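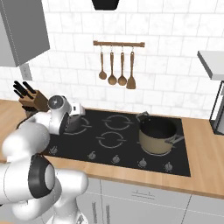
Weruvard Kitchen Cell is a simulation package for teams that have to size a robot arm before they buy one. It loads an arm, a gripper and a furnished kitchen, then reports reach and clearance for each task. We ran it for 3 weeks ahead of a purchase request. The stock cooktop layout is a fair test of placement: with a pot on the right burner and the gripper over the back left, the arm's lowest link already covers part of the counter's front edge. A footprint taken from a data sheet would have missed that, and we moved the base in our floor plan as a result.

Home Reviews Budget Tools Archive Contact

The license is $1411 per seat per year. The Fairclough importer, needed for custom cabinets, adds $219. Budget for both. Without the importer you are limited to the supplied rooms, and the counter depth in those is fixed.

Setup took two days - most of it spent on joint limits, which the manual covers poorly. Contact between gripper and cookware is adequate for planning. I would not use it to select finger pads.

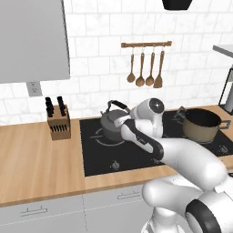

Reviews, Issue 2, p. 3

Kettle tasks gave the most useful numbers. With the arm coming in from the lower right, its end overlaps the kettle's right side and hides it from this viewpoint, so price a second camera early. Mirkik's Lisuslow planner is cheaper but exports no clearance report.

Recommended for arm selection and layout. Rent one seat before committing to more.

Last updated: 11/30/25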